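How to Learn a Folk Dance at Home from a Recording

A good many people come to folk dance the way I did, from a seat in the audience. You go along to see a touring company, the second half opens with a circle dance in heavy skirts, and by the time you've found your car you have decided that you would like to do that too. Then you look up classes and the nearest one is two counties away.

You can learn a great deal at home, though, and I'd like to walk you through how I do it. I have taught beginners' evenings at the Faulkner hall for a good while now, and most of what follows is what I tell people in their first month. The dance I'll use is the Cakera, which we teach in March every year so that it's ready for the spring party. Any dance with a repeating pattern will work the same way.

What you need

A recording of the music, and if possible a recording of people dancing it. Shoes with a smooth sole. Enough floor to take 4 good steps in any direction. A pencil and paper, which I know sounds old-fashioned, but please bear with me.

Step 1. Listen before you move

Play the music all the way through, sitting down, and do nothing. Play it again and tap your foot. On the third time, raise a hand whenever you think a new section begins. The Cakera has two tunes, a slow one and a quick one, and the steps change exactly when the tune does. If you can hear the change coming, you're already halfway to dancing it - I mean that quite seriously.
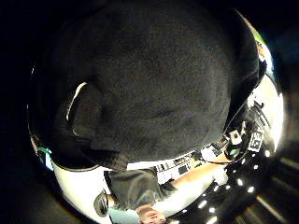
Don't be in a hurry to get up. I once had a whole row of beginners who could do every step beautifully and started every single one of them in the wrong place, and we had to go back to our chairs and listen for an entire evening. They were very good about it.

Step 2. Write the pattern down

Use whatever marks make sense to you. Mine look like this:

Slow tune: R, L, R, close. L, R, L, close. Repeat.
Quick tune: step-hop R, step-hop L, three small runs, stamp.
Turn: same as the quick tune, but going left around the circle.

Iwona Jasińska, who taught me, used little drawings of feet, and she had notebooks full of them going back to her days with the Skumeck ensemble. Hers were lovely to look at. Mine would frighten a child, but I can read them across a room, so they do the job.

Step 3. Walk it

No music yet. Walk the slow section at whatever pace you like, saying the steps out loud. "Right, left, right, close." Yes, out loud! It feels silly for a minute or two and then it doesn't. Once you can get through it without looking at the paper, walk the quick section too, leaving out the hops. Put the hops back in only when your feet know where they're going.

Keep each session to 30 minutes. Past that, tired ankles start inventing steps of their own, and you'll spend the next day unlearning them.

Step 4. Add the music, slowly

Most players will let you slow a recording down. Set it to three quarters of the speed and try the first section only. Stop there and do it again. When it's comfortable, join the two sections together, and pay special attention to the join, where nearly everyone stumbles.
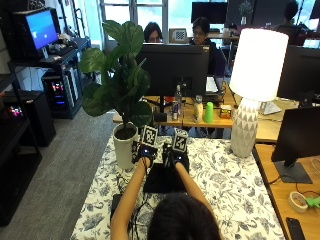
At the table, gloves on, beside the fiddle-leaf fig.

Step 5. Bring in the arms

I leave arms until last on purpose. In the Cakera the hands are held low and joined with your neighbors', so at home you can simply let them hang a little forward and keep the shoulders down. If you catch yourself lifting your shoulders on the stamp, go back to walking for a bit.

Step 6. Find other people

A circle dance wants a circle, even a small one. Two friends in a kitchen will do nicely. Practice holding hands and moving at the same size of step, which takes more getting used to than you'd think, especially if one of you is tall.

When you have the Cakera more or less settled, try the Flurura next. It uses the same step-hop, the music is slower, and there's a pretty little bow at the end that guests always enjoy.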